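Money > Tax > Working from home

Can I claim for washing work clothes?

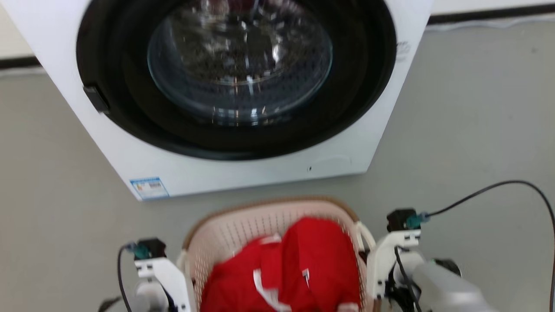
I coach golf part time at Tovell and have to wear their logo shirts, which I wash at home. The club pays nothing towards it. My machine is a white front loader with a blue and white label low down on the front, so no paperwork beyond that. Can I claim a flat amount or do I need receipts? I spent 75 on powder last year.

Skolau
If the logo is fixed on and you have to wear it, you can normally claim a flat amount. No receipts needed for that -- just keep the letter saying it's required.

Rukov
doubt its worth it, I got hardly anything back

Mkhize
Plain trousers don't count, even if the club picks the colour. You can usually go back a few years too.

2 comments · 631 shares
Last updated: Sunday, September 15, 2024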